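Imprimer | Envoyer par e-mail

Appel à participation – on cherche des plieuses et des plieurs de linge !
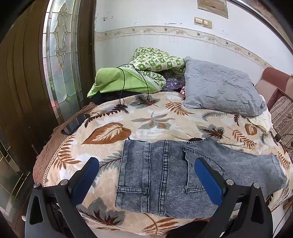 L'atelier Huanca prépare un petit guide pratique du rangement à la maison, et nous avons très envie de le construire avec des gens qui plient chez eux, à leur manière. Chacun a sa méthode, souvent apprise d'un parent ou bricolée dans un studio trop petit, et c'est ce qui nous passionne ! Pas besoin de table ni de matériel : un jean plié sur le lit, posé sur une couverture matelassée à feuilles, avec sa grande poche plaquée sur le dessus, nous convient très bien. Les pulls, les draps-housses et les chaussettes dépareillées sont aussi les bienvenus – les draps-housses surtout, on manque d'idées.

Nous cherchons 50 personnes de plus de 18 ans, débutantes ou maniaques du pli, pour deux séances à domicile, au moment qui vous arrange. Prévoyez 12 pièces de linge propre, dont au moins un pantalon épais. Pendant la séance, vous pliez, vous dépliez, vous recommencez autrement si le cœur vous en dit, et vous nous racontez où vous rangez tout ça ensuite (commode, étagère, valise sous le lit...).

Les participants recevront le guide dès sa parution, avec leur prénom dedans s'ils le souhaitent. Inscriptions ouvertes jusqu'à fin août 2024. Écrivez à Yurani Cuervo, atelier Huanca, en précisant votre ville et le vêtement que vous détestez plier.

Ce site utilise des cookies pour mesurer sa fréquentation. Accepter | Refuser | En savoir plus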